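Closwood to Put 65 Kitchen Tables Out of Their Misery at Annual Repair Weekend

Serkau, 23/09/2026

Closwood, the furniture repair workshop that has spent years telling people not to put hot pans on bare wood, will open its doors this December to anyone who did it anyway. The second Closwood Table Amnesty will offer free repair to 65 household tables, with no charge for labor, no charge for finish and very little in the way of a lecture.

Last year's amnesty was planned as a small affair. The workshop expected a few neighbors and a pot of coffee. It received 772 requests, several of them in verse, and one from a family whose table had been held level since the spring by a phone book and a frozen pizza box. The phone book has since been retired. The pizza box is understood to be recovering.

"People apologize to us," said Francine Leclerc, who runs the workshop. "They come in, they pull off the tablecloth, and they say sorry, as if it were our table. A table that has been written on, cut on and danced on has been used for what you bought it for. The danced-on ones do take longer, I'll admit."

What will be repaired

Tables accepted for the amnesty may suffer from wobble, water rings, scorch marks, split tops, stuck drawers, loose legs, or a previous repair carried out by a confident relative. Closwood asks owners to be frank about that last one. Last year, 4 tables were found to be held together entirely by wood filler, and the joiners would have liked some warning.

Glass tops cannot be accepted. Neither can pool tables, which were excluded last year too, in a line of the rules that one applicant described as "open to interpretation." It has been rewritten.

Tables should arrive empty. The workshop still has a drawer's worth of takeout menus, birthday candles and single gloves from last year, and would be grateful if their owners came and got them.

A finish that does not mind

All tops repaired at the amnesty will be treated with Guerra, the hard oil Closwood mixes in its own back room and has been improving, with mixed results, since before the present building had heat. The current version goes on in two thin coats and dries overnight. An earlier version also dried overnight, provided the night was in July.

Guerra is sold over the counter in Serkau and will be available during the weekend in small cans. Leclerc recommends a clean cotton rag and warns against the good dish towels.

"Somebody always uses the good dish towels," she said. "Then we get a phone call about dish towels. We don't repair those."

Advice for the light-colored table

New for this year is a free printed guide, The Amwood Sheet, named for the street where the workshop began. It covers daily care, moving a table through a door that is narrower than you remember, and the special worries of those who own pale tops and have children, red wine or both. Readers are advised to wipe spills promptly, to keep felt under anything heavy, and to accept that a light gray table will show crumbs to every guest in the room.

Closwood has printed 400 copies, folded by hand, some of them straight. One will go home with each repaired table. The rest will be left by the door until they run out or the rain gets in. 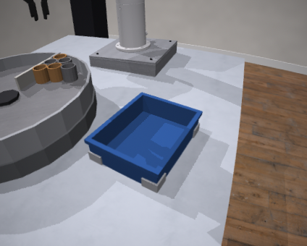

How to apply

Owners should send Closwood a short letter giving the size of the table, what is wrong with it and, if known, who did it. Photographs are welcome. Please take them from the side as well as the top — legs are where most of the trouble lives — and leave the tablecloth off.

Names will be drawn from a soup tureen that came in for a new handle some years ago and was never collected. Those selected will hear by mail and will be given a time to drop off. Late arrivals will be fitted in wherever there is floor.

About Closwood

Closwood repairs tables, chairs and the occasional church pew at its workshop in Serkau. It does not sell new furniture and has no plans to, having seen what happens to it. Press visitors are welcome during the amnesty and are asked not to set their coffee down on anything with a ticket tied to it.

Press contact: Francine Leclerc, Closwood, Serkau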